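Robots on the gear bench: your questions

Put together by Eimear Madigan from what people asked at the August meeting. Management at Fasedia has seen it and doesn't agree with all of it.

What are the arms supposed to do?

Put small gears onto the pegs of a round metal plate. People on our bench have been doing it by hand for years, and doing it well.

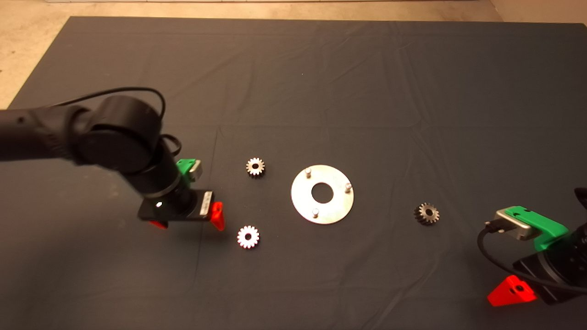
Photo: Paloma Yazzie

Is it faster than we are?

We haven't been shown anything that says so. The supplier, Grudus, talks about "up to 100" plates a shift. We asked whether that was measured or hoped for and are still waiting.

Will anyone lose their job?

We've been told no. We have not been told it in writing. Seven of us work that bench, and two have already been asked if they'd "consider" moving to packing. Make of that what you like.

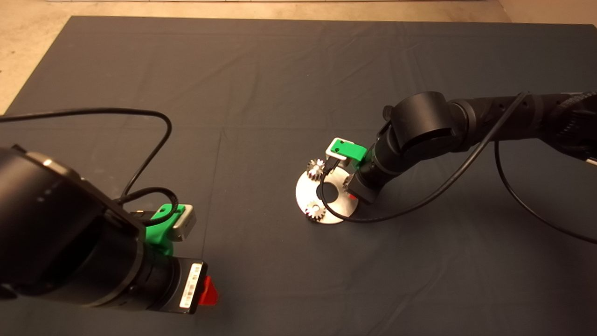 Training is the bit I'd press them on. Demetrius Ambrose has been promised a course and given a login that doesn't work. Whoever minds the arms will need to know what to do about ordinary snags, such as a cable lying across the plate between the hole and a gear, and whether they're allowed to reach in and shift it. The draft instructions don't say.

Who gets the blame for a bad plate?

Good question. At present the name on the job sheet is the operator's. We want that changed before anything goes live.

Can I refuse to work next to it?

Ask for the risk assessment first. If you can't get a copy, tell me or Thaddeus Montoya.

Related
Rement rota changes: what we know
Moving to packing: pay and hours
Who can see your pick rates?

2 comments | 7 shares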